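Ostberg two-arm laundry bench kit: what to buy, what to skip, what to save for later

I get asked for a parts list more than anything else, so this page is it. I put together the Ostberg kit for people who want two arms working at a household task without spending the whole year's budget on the first order. I've set up enough of these now to have opinions (lots of them!) and I'd like you to read them before you fill out the order form.

What comes in the kit

Two arms with parallel grippers, a camera for each wrist, one head camera on a Plundine mount, the power supplies, the full cable set, and a bag of cable labels. Please use the labels. I skipped them on my first setup and spent most of an afternoon following black cables along the floor with a flashlight.

The kit doesn't include the table clamp, the computer, or anything the arms are going to touch. You bring your own washer, basket and laundry.

About the washer

People budget carefully for the arms and then forget that the appliance takes up room, and so does its door. A front loader is my pick for this task, and I'd measure it with the door swung all the way open before you decide where the base goes. You want the opening, the basket and both grippers inside comfortable reach, with enough slack that a cable never gets pulled tight when an arm stretches out. A used machine is perfectly fine if you're only practicing loading and unloading, and you don't need to plumb it in for that.

For the first load, go with something soft and chunky. Socks are miserable to start with (ask me how I know), and bedsheets are worse. A plush toy gives the fingers plenty to hold on to and keeps its shape well enough that you can tell a bad grasp from bad luck.

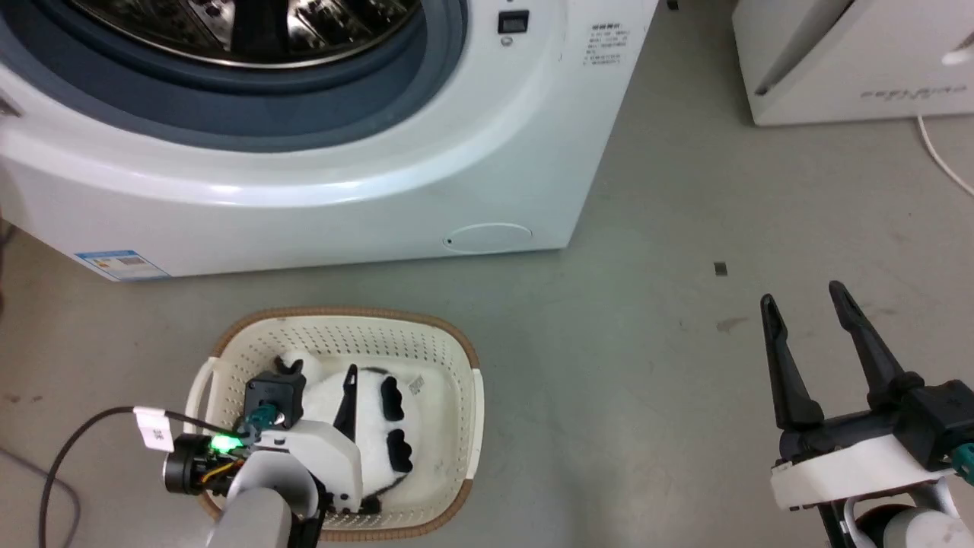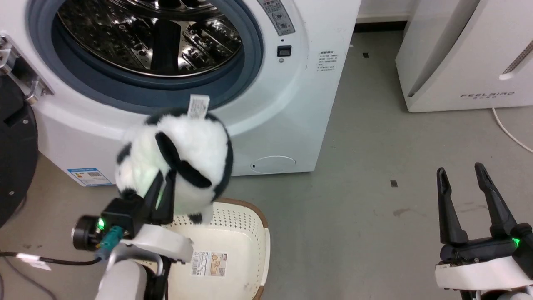
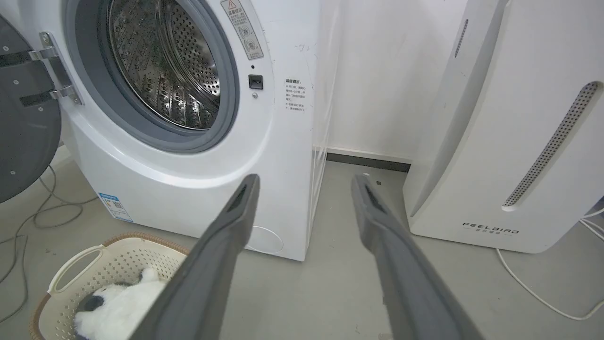 Front loader, basket and a panda to move.

Now, money. The kit is $2,000, and the extra finger set is $100. I'd get the fingers with the first order, even if you think you won't need them, and keep them in a drawer. Waiting on a small part while everything else is sitting there ready to go drives me up the wall.

The Nyberg stand is $452 and I go back and forth on it. If you already own a heavy table that doesn't wobble, save your cash. If you're planning to roll the whole thing between rooms, get the stand, and get it early, because moving the arms to a new base later means redoing your calibration and probably your cable routing too.

The Asolow software license covers 3 computers. That's plenty for a small team: one to run the arms, one to look over recordings, and one spare. You can add it after you've ordered the hardware, so don't feel like you have to decide today.

Things I'd leave off the first order: the third camera, the padded travel case, and the longer arm links. The longer links sound great until you see how much floor you have to keep clear. Start with the standard ones and see what you can't reach after a month of real work.

Shipping and setup

Everything goes out in two boxes, arms in one and the rest in the other. They don't always show up together, so please check both before you write to me about a missing power supply! Plan on one full day for setup, plus a second morning for camera calibration. If you're ordering for a school or a lab, send the purchase order along with the form and put the delivery room number on it.

Orders placed by the end of September ship at the current price. After that I'll be updating the cable set, and the kit page will change to match.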